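How I Clean Out and Reset the Fridge (Without Losing a Whole Saturday)

Posted April 25, 2026

I used to clean the refrigerator once a season, in a rage, usually after something leaked. Then in March I switched to a small reset every couple of weeks and I'm never going back! It takes me 38 minutes if I don't stop to read labels (I always stop to read labels). My kitchen is tiny and the fridge gets opened all day long, so your timing may be different.

What you'll need: a dish tub, two microfiber cloths (mine are Poltex, the thin kind, and they've held up well), baking soda, dish soap, a roll of masking tape and a marker. I also keep a cooler bag nearby for milk and meat. That's the whole kit. I bought a special fridge spray from Ulavetti last year and it smelled like a hotel lobby for three days, so I went back to baking soda.

Step 1. Pick your day
Do it the day before you shop. You want the shelves as bare as they're going to get, and you'll end up with a much better shopping list.

Step 2. Pull everything from one zone at a time
Please don't empty the entire fridge onto the counter. I did that once and had to hunt for a place to set down a jar of pickles. Start at the top shelf, wipe, put back, move down. Cups and bowls are the easy part. Anything in an open bowl gets looked at, sniffed, and either covered or eaten on the spot. Dried fruit keeps fine in a glass bowl but it picks up onion smell like crazy, so put a plate on top. 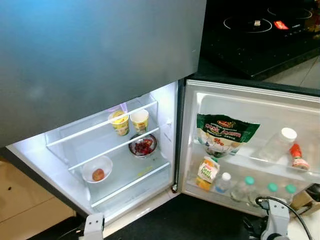
The bottom is where I slow down. Drips run downhill, and whatever they were to begin with, they dry into a pale crust near the front edge that you stop seeing after a while. Lay a warm, soapy cloth over any smear and walk away for 11 minutes -- go do the door in the meantime -- and it will wipe right up. Scrubbing it dry just scratches the plastic. For stubborn spots I use two tablespoons of baking soda in a quart of warm water.

Step 3. The door
Everything in my door is either nearly full or has one teaspoon left. Be ruthless with bottles! If there's only a splash left, use it tonight or rinse out the bottle. Pouches are trickier because they slump over and hide whatever is behind them, so I stand them toward the hinge side and put the heavy bottles next to them as a bookend. Wipe the red-capped sauces around the threads too. They get sticky, and then the shelf gets sticky.

Step 4. Tape and date
Tear off a strip of tape and write down what it is and the day you opened it. I stick mine on the lid if there's a lid, or near the rim if there isn't. 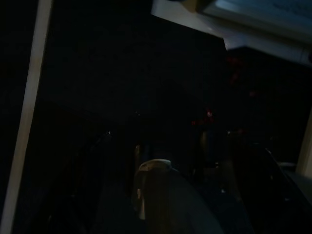

A pale rim shows up even in poor light.

Step 5. Put back by height
Tall things to the back, short things in front, and one small bowl of fruit right where your eyes land when the door opens. We eat so much more fruit this way. Leave yourself some open space on the bottom, too, for the pot of soup that always comes along.

Step 6. The gasket and hinges
Run a damp cloth (barely damp) along the rubber seal and around the hinge fittings. An old toothbrush gets into the folds. Dry it afterward or it'll grow spots.

If you'd like a printable version of my checklist, it's on the Flenent page along with the pantry one. Next time I'm tackling the freezer, and I already know there are peas in there from two moves ago.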